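ふくろとネットのかたづけかた
　～小学生のみなさんのための、くらしのせつめい～

2024/3/2　Vuston こどもくらし教室

みなさんの家の台所には、ふくろが何まいありますか。お店でもらったふくろ、おかしが入っていたふくろ、みかんやたまねぎが入っていた赤いネット。ひきだしを開けると、いっぱい出てくる家が多いと思います。わたしの家も、そうでした。

わたしは外国で生まれて、日本に来てから日本のかたづけを習いました。ですから、ことばの使いかたが少しかたいかもしれません。ゆっくり書きますので、ゆっくり読んでください。

１　ふくろは、なぜふくらむのでしょうか

プラスチックのふくろは、とてもうすいです。うすいのに、ひきだしに入れると、すぐにいっぱいになります。これはふしぎなことです。

ふしぎの答えは、空気です。ふくろをくしゃくしゃにまるめると、ふくろのしわとしわの間に、空気がたくさん入ります。手でぎゅっとにぎると小さくなりますが、手をはなすと、また大きくなります。プラスチックには、もとの形にもどろうとする力があるからです。この力を「弾力（だんりょく）」といいます。

ためしてみましょう。ふくろを一まい、ぎゅっとにぎって、机の上においてください。そして、10かぞえてください。カサカサと小さな音がして、ふくろがゆっくり開いていきます。あつさや材料がちがうと、開くはやさもちがいます。いろいろなふくろでくらべると、おもしろいです。

もう一つ、音のことも書きます。うすくてかたいふくろは、高い音がします。やわらかいふくろは、あまり音がしません。目をとじて、音だけでどのふくろか当てるあそびもできます。わたしの家では、雨の日によくこのあそびをします。

２　ネットは、なぜのびるのでしょうか

くだものや野菜のネットは、糸のように細いプラスチックを、あみの形にしたものです。あみには、あながあります。あなは、ひっぱると形がかわります。たてにひっぱると、あなは細長くなって、ネットぜんたいも細長くなります。よこにひっぱると、こんどはネットがみじかく、太くなります。

プラスチックそのものがのびるのではなくて、あなの形がかわることが多いのです。ここはまちがえやすいところです。やわらかい材料のネットでは、材料も少しのびます。

ネットのよいところは、風がとおることです。たまねぎは、しめった空気がきらいです。ふくろの中にしめった空気がたまると、いたみやすくなります。ネットなら、空気が出たり入ったりします。また、外から中が見えるので、いたんだものを早く見つけることができます。

ネットのこまるところは、ひっかかることです。ひきだしの中で、スプーンにも、せんぬきにも、ほかのネットにもひっかかります。ネットをしまうときは、まるめるか、むすぶかして、小さくしてください。

３　輪ゴムのしごと

輪ゴムは、ふくろよりずっとよくのびます。のばした輪ゴムは、もとの長さにもどりたいので、中のものをしめつけます。しめつける力が、ふくろの「開きたい力」より強いと、ふくろは小さいままでいることができます。

輪ゴムは、一回まくより二回まくほうが、強くしめつけます。でも、何回もまくと、輪ゴムが切れることがあります。ふるい輪ゴムは、ひっぱる前によく見てください。ひびがあったら、もう使いません。切れた輪ゴムは目にあたるとあぶないので、顔の近くではひっぱらないでください。

暑いところや、日のあたるところに長くおいた輪ゴムは、べたべたになったり、かたくなったりします。しまうところは、すずしくて暗いところがよいです。

４　やってみよう

じゅんびするものは、ふくろ、輪ゴム、そして広いテーブルです。テーブルには布をしくと、ふくろがすべりにくくなって、やりやすいです。おうちの人に、使ってもよいテーブルかどうかを聞いてください。

はじめに、ふくろの中を見ます。レシートや、野菜の皮や、小さい土が入っていることがあります。よごれているふくろは、しまいません。

つぎに、ふくろをテーブルにおいて、手のひらで空気をおし出します。口のほうにむかって、そこのほうからおします。ぎゃくにおすと、空気が出るところがなくて、ふくろがふくらみます。

それから、ふくろを細長くして、くるくるとねじります。ぞうきんをしぼるときと同じ手の動きです。ねじったら、小さくまとめて、輪ゴムをかけます。 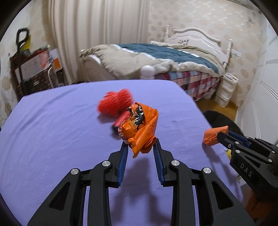
オレンジ色のふくろはくしゃくしゃのまま、ねじってまとめてあり、細いオレンジ色の輪ゴムがかかっています。きれいな四角でなくても、ひとまとまりになります。むこうには、赤いネットのたばもあります。
Kerkgateからは、うちでは三角におるほうがすきです、という便りがありました。ねじったふくろは、使うときにしわが多くて、口を開けるのに時間がかかるのだそうです。三角におったものは、かどをひっぱるとすぐに開くし、かさねてもくずれない、と書いてありました。ただし、小さい弟さんは三角がうまくできないので、弟さんだけは輪ゴムを使っているそうです。

なるほど、と思いました。三角のおりかたは、ふくろをたてに細くおって、はしから三角に、三角に、とおっていくやりかたです。さいごにのこったところを、すきまにさしこみます。すこしれんしゅうがひつようですが、輪ゴムはいりません。いそいでいるときはねじる、時間があるときは三角、とわけてもよいと思います。

５　何まいのこしますか

かたづけかたをおぼえても、ふくろがふえつづけたら、ひきだしはまたいっぱいになります。はじめに、ふくろの家をきめましょう。あきばこでも、小さいかごでもよいです。わたしの家では、15まいまでときめました。はこに入らなくなったら、新しいものを入れる前に、ふるいものから使います。

使い道はいろいろあります。ごみをまとめる、ぬれたくつ下を入れる、えのぐの道具をつつむ。ネットは、すなばのおもちゃを入れると、すなが下におちるのでべんりです。

６　かならずまもってほしいこと

ふくろを頭にかぶったり、口にあてたりしてはいけません。うすいふくろは顔にはりついて、いきができなくなります。あそびでも、みじかい時間でも、だめです。小さい弟や妹がいる人は、手のとどかない高いところにしまってください。輪ゴムも同じです。小さい子は、口に入れてしまうことがあります。

すてるときのわけかたは、すんでいる町によってちがいます。町のごみの表を見るか、おうちの人に聞いてください。ネットについている金具やふだは、プラスチックではないことがあるので、はずせるかどうかもおうちの人といっしょに見てください。

つぎの回は、11月に使う毛布のたたみかたを書くつもりです。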